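**Sterness Tidy Homes Week returns with free help for tenants**

The Arnadgate Tenants' Association is pleased to announce that Tidy Homes Week will take place again in Sterness this spring. During the week, any household which rents its home in the town can borrow cleaning tools free of charge, get advice on damp and mould, and ask for a visit from a person who knows the old houses of the area well.

The first Tidy Homes Week was held last year in a small way, with one table in the entrance of the Cruickshank Hall. The interest was greater than we had expected, and many people asked us afterwards when it would be repeated. For this reason the association has now made an agreement with Tolulbridge Housing, the largest landlord in the town, which will pay for the hall and for the printing of the guide.

The guide is called "A Home Through the Year". It has 30 pages and is written in plain words, so that it can be used also by people who have English as their second or third language. It explains how to air a flat in cold weather, how to clean the seal of a washing machine, what to do when a drain smells, and which repairs are the duty of the landlord. There is a separate chapter about moving out, as disputes over deposits are the matter that tenants bring to us most often. We have printed 500 copies. A household can take one copy from the hall or ask for it by post.

"When I moved to Sterness I did not know that one must open the windows also in January," says Bergþóra Bjarnason, who coordinates the week for the association. "In the country where I grew up the houses are warm and dry the whole winter. In my first flat here the wall behind the wardrobe became black, and I believed that it was my fault. I would have been very glad for a small book like this one."

The tool library will be open in the Cruickshank Hall during the whole week, in the mornings and in the early evenings. Tenants can borrow a vacuum cleaner, a steam cleaner, a carpet washer, a long brush for high ceilings or a dehumidifier. The loan is for 2 nights, and it can be made longer if no other person is waiting. It is not necessary to be a member of the association. We ask only for a name, an address in Sterness and a telephone number. Larger machines can be brought to the door for tenants who have no car or who find it difficult to carry heavy things.

Home visits must be booked in advance. A visit lasts about 2 hours and it is not an inspection. The visitor will not report anything to the landlord unless the tenant asks for this in writing. Tolulbridge Housing has agreed to this condition.

"We receive many calls about condensation, and it is often hard to judge on the telephone whether the cause is the building or the way of heating," says Alistair Baird, repairs manager at Tolulbridge Housing. "If the tenants' own association can look at it first, together with the tenant, we will come to the right house with the right tools. That is a good thing for both sides, and we are happy to contribute."

Private tenants, who rent from smaller landlords, have the same right to take part. The association would like to reach more of them this year, and the guide will therefore be left also at the library, the surgery and the launderette. 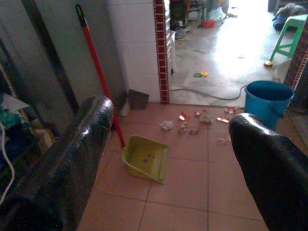 **Sterness, 25th March**

Bookings for Tidy Homes Week are open from today. They can be made at the desk in the Cruickshank Hall or by telephone during office hours. Tenants who need an interpreter are asked to say so when they book, so that we have the time to find one.

On the last evening there will be an open meeting in the hall about floors and floor care. It will cover ceramic tiles, vinyl and old floorboards, with advice on stained grout and on the everyday work with brush and dustpan. Questions about other rooms and other problems are also welcome. Tea, coffee and soup will be served, and children can come with their parents.

**About the Arnadgate Tenants' Association**

The association was founded by residents of Arnadgate and is today open to all tenants in Sterness. It gives free advice on rent, repairs and deposits, and it is independent of all landlords and political parties.

**Contact for the press**

Bergþóra Bjarnason, Arnadgate Tenants' Association, Cruickshank Hall, Sterness. Interviews can be given in English or Icelandic. Review copies of the guide are sent on request.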